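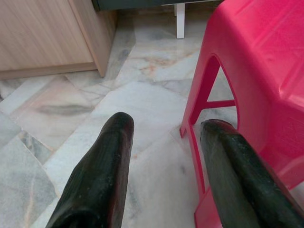
Darken Squash Club will run a pre-match routine workshop for its league players in February, ahead of the spring box ladder. The 90-minute session starts at 6:30 p.m. on a Wednesday and covers breathing between rallies, serving cues and how to reset after a lost game. Players will spend the first part off court, working through a short plan for the minutes before a match. A plain plastic stool, pink-red or any other color, is enough of a seat for the breathing drill, and the same drill can be done at home. The second part moves on court, with pairs playing short games to 11 and using their cue before every serve.

The workshop has 18 places and costs $25, or $18 for juniors. It is open to members of the Triveck and Baloyi clubs as well, who play in the same league - 203 players are registered across the three clubs this season.

Those who attend will get a printed match diary to fill in through the end of the ladder. Bookings are taken at the front desk or through the Flosenano court booking app. Rackets and eye guards can be borrowed on the night.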